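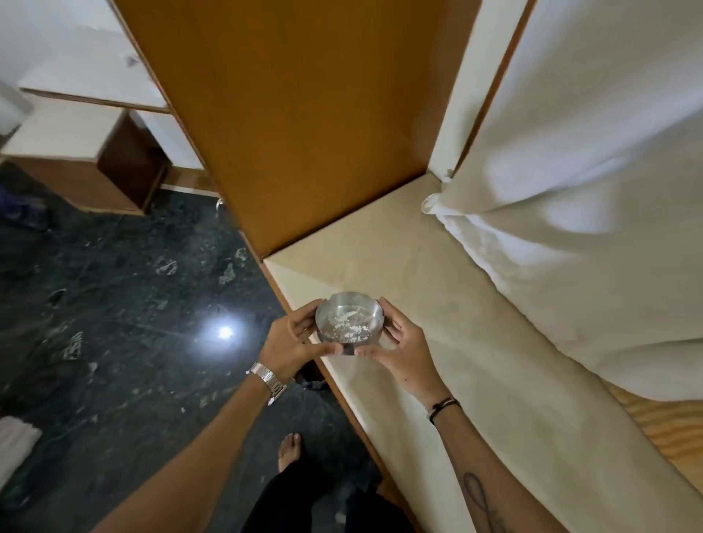 Figure 1. A round metal ashtray with ash on its base, held in both hands.

Sat 21 September, by Kieran Kershaw

4.2 Crew handover on the Femcombe boats

I came into this part of the study thinking the hulls would be the story. Femcombe runs two inshore patrol boats, the Jando and the Wei, and on paper they're twins. Same yard, same engines, same 61 feet. But I spent most of March riding along on both, and what kept grabbing me was the handover!

On the Jando the outgoing crew talks the new one through every open fault (out loud, on deck, in whatever weather). On the Wei they type it into Cliller, the maintenance log, and go home. I went through 80 handovers, split evenly, and the Jando crews repeated far fewer checks in their first hour. Roughly 50 minutes of work saved per watch, by my tally. I wouldn't lean on that too hard, as the Wei had a cranky fuel pump all month and it muddies everything. Section 4.3 takes the pump days out.

Comments

tidewatcher: Did you log night handovers separately? Ours were always shorter.

Kieran Kershaw: I did, they're in the appendix table.

M. on the Wei: That pump is still cranky.

Contact | Copyright Kieran Kershaw | Back to top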